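She Logged Every Notification for a Year. Then She Turned Most of Them Off.

Nandini Gowda knows how many work alerts reached her phone on her worst day last year. It was 700.

Gowda manages infrastructure at Ferum, a logistics software company, and has been on call in one form or another for most of her career. She began logging her notifications in July, using a small script that wrote each one to a spreadsheet along with the app, the time and whether she opened it.

"I wanted evidence," she said. "I kept telling my manager I was tired, and he kept telling me everyone was tired. A spreadsheet is harder to argue with."

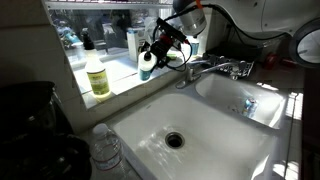

Most of the traffic came from chat. Monitoring alerts, which she had expected to be the problem, were a small share. She opened fewer than half of the messages within an hour, and she said very few of the rest needed her at all.

Her colleague Blandine Guillot ran the same script for a month and got different results. Guillot works on the billing side, and her alerts clustered at the end of each cycle. Her heaviest day was 400.

"Mine were fewer but worse," Guillot said. "If billing pages you at 2 a.m., you get up."

The two compared notes and wrote a proposal. Ferum now routes alerts through a tool called Lucero, which holds anything not marked urgent until the start of the shift. Team channels are muted by default, and people opt in.

Gowda said the first weeks were uncomfortable. She checked her phone anyway, out of habit, and twice she missed a message she would have liked to see sooner. Neither one caused an outage.

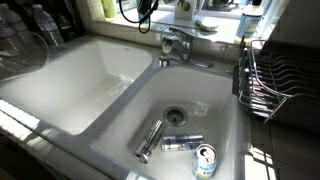 What she still tracks

The script is still running, but she looks at the results once a month. She has stopped wearing her fitness band to bed.

"I was getting a sleep score and then worrying about the sleep score," she said.

Guillot deleted her copy of the log. It had 1,122 rows, and she said she had learned what she needed from the first page.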